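Notes for talk, 8 June 2020. Community room version, 12 minutes, do NOT run over again.

Open with the number. 53 families on the waiting list for housing help in Dellero in January. Pause. Let them do the math on one caseworker.

Say what the talk is: what happens to people after the visa is approved. Everybody knows the border part. Hardly anyone in this room has seen the paperwork that comes next. Ask for hands – who has ever filled out a form in a language they can't read? Wait for it. Usually two or three go up.

First problem, the address. You need an address to get the work permit mailed. You need a lease to have an address. You need pay stubs to get the lease. Draw the circle on the board, don't explain it to death.

What people do: use a cousin's place, a church, a motel. Then they move, and the card goes to the old place. Replacement costs close to 500 dollars by the time you count the fee, the photos and the days off work. Tell the Windness story here (family of four, card mailed to the motel, motel sent it back, nine weeks to sort out). No names. Keep it short, people get upset and then we lose the room.

Second problem, licenses. Nurses mopping floors, electricians washing dishes. State wants transcripts, sealed, from a school that maybe isn't there anymore. Be carefull here, last time a man from the state office was in the audience and took it personally. Say "the rules," don't say "they."
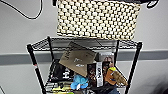

Slide 4. Woven basket on the wire shelf.

Third, the buses. Intake office moved out to Leblanc Road. Rent is cheaper, fine, I get it. But the 9 bus stops at the mall and after that you walk. No sidewalk on the last part. With a stroller! In winter! Appointment missed = file closed = start over. If time is short cut everything else and keep this, it's the one thing the city can fix by itself.

Expect the jobs question. Answer: Drosine was hiring all last year at the packing plant and couldn't fill the night shift. Newcomers took those shifts. Don't claim more than that, I don't have wages for the whole county.

Expect "why them and not our own people." Don't get defensive. The bus helps everybody on that road. Same with the housing list – locals are on a list too, and it's just as slow. Ask them to push on both.

The ask. Three things, write them on the board:
– call the council office about the bus stop
– if you rent out a room, take a letter from the agency in place of pay stubs
– Windness needs drivers, mornings mostly

Sign-up sheet goes around DURING questions, not after. People leave.

Water. Slow down. Skip slide 7 if the clicker is acting up, teh chart is too small to read anyway.

Comments

Was at this one. The circle on the board is what stuck with me. I lived that circle for a year with my mother.

Is the bus stop thing going anywhere? I called and got voicemail both times.

Good talk but you rushed the license part. My wife was a pharmacist and that needs its own evening.

I rent out two rooms and had no idea a letter could work. Who do I contact at the agency?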